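Iretti Fund: progress report from the Clotstead Community Pool
2025-08-13

Hi all, and thank you for being so patient while I got this together! It has been a busy stretch at Clotstead and I'd much sooner be on deck than at a keyboard, but there's plenty of good stuff to share.

First, the adult beginner lessons. We now have 59 people signed up, and the early group is so popular that I had to open a second one on the same evening. Most of them had never put their face in the water before. A few still won't (we're working on it), but they keep coming back and I'm counting that as a win.

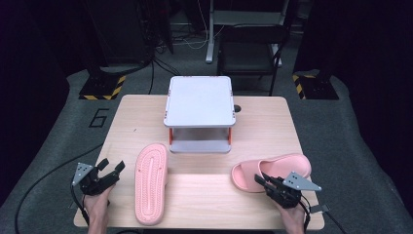
The bus from Patum is the other big piece. Your grant paid for three runs a week and we've used all of them except during the road work, when the driver couldn't get past the Haddadin bridge. I've asked for those two missed runs to be added in September so the money isn't lost.

Spending so far is on track. The lane ropes came in under budget, which left us $651, and with your okay I'd like to put that toward goggles and swim caps for people who turn up without any. 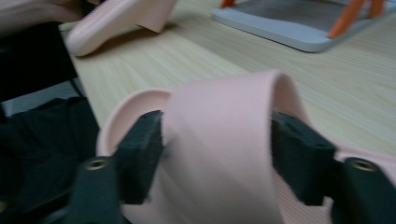 Pink slide sandal on a wooden tabletop.

Now for the part that's behind. The warm-up room still doesn't have its new heater, and the electrician wants to rewire the whole wall before he'll hook one up. I've asked for a second quote. In the meantime people are changing fast and complaining loudly, and I can't blame them. 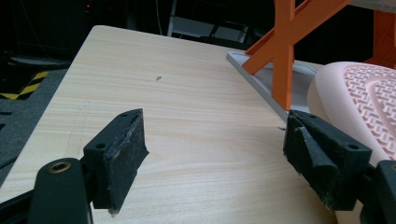
Sign-in has been a headache too, mostly because the old sheet asked for way too much and the line went out the door. I've cut it down to name, phone number and swim level. I'd also like a proper check-in spot by the entrance, and a plain table in a light wood with rounded corners like this one would suit me fine, so long as it's big enough for the binder and the towel list. If you have thoughts on any of this, call the pool office before the September session fills up. I'll send the attendance sheets separately once I've typed up the last batch.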